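Flulholm Technical College
Automation in Everyday Work, Unit 6 handout
Can machines do the chores yet? Cables, plugs and sorting

Reading before the session: Unit 5 notes on grasp planning, sections 2 and 4. Bring the task sheet from last time.

6.1 Where we left off

Unit 5 dealt with rigid objects of known shape: mugs, boxes, tins. For these the answer to the title question is a qualified yes. A machine with a two-finger gripper and a fair model of the object will pick it up, move it and put it down, provided the object is not hidden and the surface is flat. Unit 6 takes up a job that most people would rate as easier than stacking tins, namely tidying a table of electrical accessories. It is harder for a machine in almost every respect.

6.2 The task

The task is stated as follows. A table holds a mixture of plugs, adapters, power strips, chargers and leads. Sort them by type, coil any lead that is not coiled, and leave the table clear. No time limit is set. The same job turns up in the home (the drawer of old chargers), in offices after a move, and on the shop floor in returns and repair, where Hollmann bins are filled by hand at most sites.

6.3 Rigid parts

A plug or adapter is rigid, small and asymmetric. Three points matter.

Pins. The pins give a strong cue to orientation but a poor place to grip. A grasp across the body is preferred. If the body lies on its side with the pins parallel to the table, the gripper may have to approach at an angle, and the wrist must have room to do so.

Surface. Moulded plastic is often glossy. Depth sensors that rely on projected light return gaps on gloss, and a clear cover on the table makes this worse by adding reflections and wrinkles which the software may take for edges. Pale objects on a pale patterned surface give the colour camera little to work with either.

Joined objects. A charger left in a socket block is two items for sorting purposes and one item for lifting purposes. The machine has to detect the joint, hold one part and pull the other. With a single arm this is rarely possible without a fixture. Most systems skip the step and place the pair together in the reject bin.

6.4 Leads

A lead has no fixed shape. Its state cannot be written as a position and an angle, and a planner built for rigid parts has nothing to plan with. Current practice falls into two groups: tracing the lead in the image from one end to the other, or learning the motion from recorded human demonstrations. Tracing fails where loops of the same colour cross. Learned motions fail when the coil is unlike the ones recorded.

A tie around the bundle helps a great deal. It turns a loose shape into something near a single object, and the tie itself is a usable grasp point. A lead standing up in a loop is a different matter -- the gripper may catch it on the way to something else, and drag whatever is attached.

6.5 The Prikorum trial

In the Prikorum trial, 753 single picks were logged on tables of this kind. Of the failures, 91 involved a lead in some way, either as the target or as an obstacle. A further 13 were joined objects lifted as one. The Sultix controller used in the trial retried each failed pick once before passing it to the reject bin; retries are not included in the 753.

Note that the trial counted a pick as good if the item left the table. It did not check whether the item reached the right bin, so the figures say nothing on sorting. Students often miss this in the written exercise.

6.6 Written exercise

Choose a pick order for a table of mixed accessories and justify it in no more than one page. State which items you would leave for a person. Assume one arm, a parallel gripper and a camera at the wrist. Treat any lead passing over or in front of another item as an obstacle until it is moved.

Hand in on paper at the start of Unit 7. Sketches may be in pencil, with the approach direction marked by an arrow for every pick.

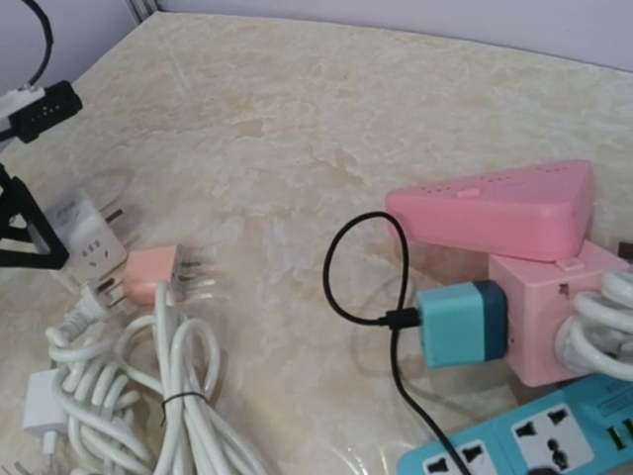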